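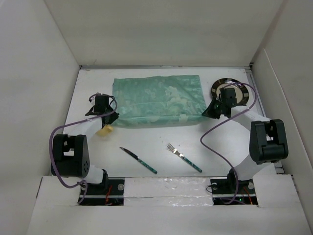 Small manufacturers tend to treat the lease as a fixed cost and the energy bill as weather. The operations manager at Reltora, a firm that sublets workshop units on the Pillel estate, thinks both habits are expensive. Reltora took over the site in April and began by reading every meter on it.

"The first finding was that the standing charges had never been split," she said. "One tenant with a single bench was paying the same share as a tenant with two compressors. It had been done that way since the units were built."

Under the old arrangement each unit paid an equal part of the landlord's supply. The new one bills by sub-meter, with the common areas charged by floor area. Over the first billing period the largest user drew 1665 kWh, the next 1343 and the third 901. The remaining units were well below that.

"Those three tenants now pay more, and they did not enjoy the letter," she said. "Two of them have since asked for the half-hourly data, so the letter did some good."

The data showed a steady overnight load in one unit, traced to an extractor fan wired to the lighting circuit of the corridor. Moving it to the tenant's own board took an electrician one morning. Other faults were duller: a water heater with no timer, and a roller door that stopped short of its lower seal.

Heating is harder. The units share one boiler, and heat meters on each branch would cost more than they could recover over a seven-year lease. Reltora has kept the area-based charge for heat and says so in the contract.

"I would rather have a rough method written down than a precise one that is argued over every quarter," she said.

The software came from Skustodari, chosen after a trial of Cruzado, which handled the readings well but could not issue a corrected invoice without cancelling the original. Tenants receive a statement seven days before payment is due – long enough, in her view, to query a reading.

She expects the next dispute to be over car charging. There are no chargers on the estate yet, but two tenants have asked for them, and the incoming supply has little spare capacity.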